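Toltar Kitchen Scene Pack for simulated manipulation
Product page – last revised November 16, 2023
Skolik / Simulation software / Scene packs / Toltar Kitchen

Toltar Kitchen is a set of rendered home interiors for training and testing robot arm policies before they go near real hardware. It was put together at our Darnstead office for groups working on pick-and-place, and it is the scene pack used in our study of paired viewpoints, summarized further down this page.

The pack ships with 80 room layouts. Each one has at least one work counter within reach of the arm, a second surface farther back, and a furnished room around them. The background is there on purpose. Policies trained against bare walls tend to lose the target when a chair or a doorway shows up behind it, and the furnished rooms let you find that out early.

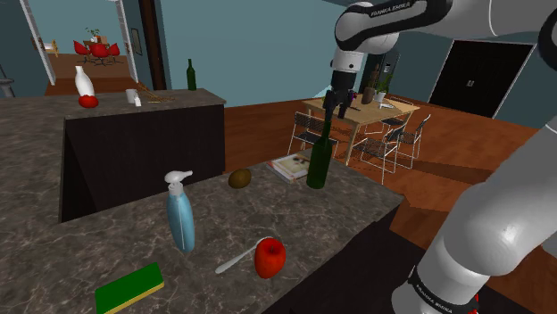
Toltar Kitchen, marble island layout, side view with Franka Emika arm.

Objects are drawn from a shared library of household and grocery items. Fruit, bottles, dispensers, sponges, utensils and flat printed goods can be mixed freely on any counter. Placement is random within limits you set in the scene file. Items may touch or lie partly across each other, and the overlap setting controls how often this happens. The default is low. For the study we turned it up.

What the study looked at

We wanted to know how much a policy gains from a close view near the gripper when it already has a wide view of the room. The wide view gives the layout and the height of things. The close view shows the last few inches but flattens tall objects: a bottle seen from straight overhead is a pair of circles, and little in that view says how far the neck sticks up.

We trained the same policy three ways: wide view only, close view only, and both together. Each version saw 400 recorded demonstrations in the marble and wood counter layouts. We then tested on 10 layouts held out of training, with the lighting and the objects changed.
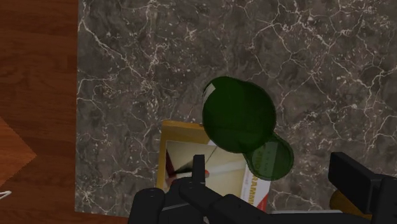

Results were clearest on glass. With the wide view only, the policy got near a bottle and then often closed beside it. With the close view only, it lined up well over the target but came down too early and knocked into the neck. The version with both views did better than either on bottles and on anything standing next to a bottle. On fruit the gap between both views and close view only was small, and we would not pay for the extra rendering time if fruit was all we picked.

Patterned counters were harder than plain ones in every case. Strong veining draws the policy toward edges that are not objects. Adding more counter textures to training helped more than adding more demonstrations on the same texture. The texture shuffle option in the current release came out of that finding, and it is on by default.

Flat items remain a weak point. Books, magazines and thin boxes are found reliably but grasped poorly with a two-finger gripper, with either view or both. We have left them in the library as distractors and as a test case for people working on sliding or edge grasps.

What you get
Room layouts: 80
Held-out test layouts: 10, included in the total
Demonstrations: 400, with both views and joint states
Counter finishes: marble, wood, plain
Camera views: up to 5 per scene, placed in the scene file
Scripts: training, evaluation and replay

Requirements

The pack runs in the Greco simulator, which is licensed separately. Older Greco releases will load the rooms but draw glass as solid, and results on bottles will not match ours. A workstation with a current graphics card is enough for replay and evaluation. Training with both views takes noticeably more memory than training with one – if you run short, lower the wide view resolution first and leave the close view alone.

Licensing and updates

Academic and commercial licenses are available from Skolik. Both include the full demonstration set. The next update is planned for February and will add drawers and cabinet doors that open. Customers with a current license will receive it at no charge.

Related items
Toltar Workshop Scene Pack
Greco simulator, single seat
Greco simulator, lab license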